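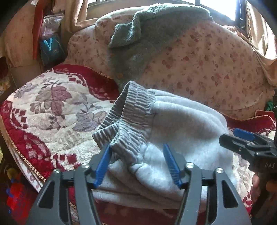
Light gray fleece sweatpants, folded, ribbed waistband up top.

Vevby Secondhand Kids and Grown-Ups: Your Questions

I run Vevby from the back half of my house, and I answer the same dozen emails over and over (happily!), so I finally typed them all up. Last updated 21 February 2025.

What do you sell?

Used everyday clothes, mostly the soft stuff. Sweatpants, hoodies, pajamas, T-shirts, leggings, the odd winter coat. I don't do formal wear, I tried it for one season and ended up with a closet full of bridesmaid dresses that I still can't look at. There are 852 pieces listed right now and I add new ones most mornings, usually before my second coffee.

How do you decide on sizes?

I ignore the label and measure. Waist laid flat, inseam, rise, and the leg opening if it's cuffed. A medium from one maker can be a small from another, and a few hundred washes change things too. If you have a pair at home that fits you well, lay it on the bed and measure it the same way, then compare. Works much better than going by the tag.

Is everything washed before it ships?

Yes, all of it, even when the person dropping it off swears it's clean. I use unscented detergent and skip fabric softener completely, which makes fleece go flat and a bit greasy feeling over time. If you're sensitive to anything in particular, write to me before you order and I'll tell you exactly what I used.

My fleece got pilly. Can I fix it?

Usually! Turn it right side out, pull it flat on a table, and go over it with a fabric shaver in small circles. Don't press down. After that, wash it inside out in cold water with other soft things, so no jeans and no towels, and hang it up or dry it on low. It won't look brand new but it'll look a whole lot better.

What about a stretched-out waistband?

Depends on the pants. If the elastic sits loose in a casing, you can snip a little hole on the inside, pull the old elastic out and thread new elastic through with a safety pin. If it's stitched right into the ribbing, you're better off adding a drawstring, or taking it to someone with a good sewing machine and more patience than me.

How much is shipping?

Flat rate inside the country, and it's free once you hit 43 dollars. Bundles go in one package even if you ordered them a day apart, just put "combine" in the notes box.

Can I send you my old clothes?

Please ask first. I take 26 items per person at most, and I only open the list twice a year. The next round is in September. I can't take swimwear, underwear, or anything with a broken zipper (I have a whole bin of those already, and it's not getting any smaller).

What's the Jenameck bin?

That's my mixed bin! Things with a small flaw like a tiny hole, a faded knee or a missing drawstring, all at one low price. It's named after the street I grew up on. Flaws are written in each listing, so read those before you click buy. Jenameck sales are final.

And everything else, can I return it?

Sure, within two weeks of it landing at your door, as long as you haven't worn it out of the house. Trying it on in the living room is fine. Return postage is on you unless I measured wrong, and then it's on me.

Do you ever hold items?

For one day, yes. Email me the item number and I'll take it off the page until the next evening. I used to hold things for a week and it got messy fast.

How do I reach you?

Write to the address at the bottom of the order form, or drop a note to Vevby, Box 3323. Email is quicker. I check it morning and night.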